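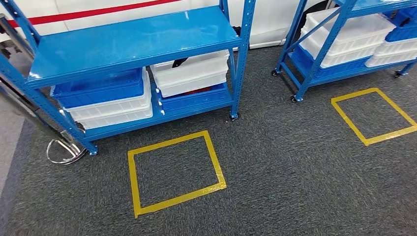
Forum > Arms and grippers > Choosing hardware

Head camera or wrist camera for picking up plastic bins?

Posted by Bernadette Calloway, October 27, 2022

I've been trying out two setups for lifting storage bins off low shelving and I'm a bit stuck. Same arm both times (a Nesilport), same two-finger gripper from Umimier, only the camera changes. With the head camera I get a lovely wide view and it finds the blue bins nearly every time. The translucent ones are another story – the depth goes all patchy and the gripper closes early. With the wrist camera it copes better up close, but it loses track of which stack it's meant to be at. Out of 37 tries on the translucent bins the head camera managed 17. Our shelves are glossy blue metal, so there's plenty of glare from the lights as well. Has anyone had this and picked one or the other?

Yuzuki Nomura

Use both if your controller can take it! I ran mine on a Morikawa controller all through August and it was happy with two streams. Head camera to choose the bin, wrist camera for the last bit of the reach. For the see-through bins I gave up on depth and had it look for the rim in the plain colour picture, which was far steadier. Watch out for anything poking up near the rim, straps especially, as mine kept grabbing those. And try turning the exposure down before you buy anything – glossy shelves fooled my camera more than the bins did. If your shelves are on casters, check them between runs too. Mine had crept roughly 3 cm and I spent a whole afternoon blaming the calibration.

atasov_fan

Get the Atasov gripper, wider fingers. Never had a problem with bins since I swapped. Don't know about cameras, sorry.

Tags: cameras, grippers, bin picking, shiny surfaces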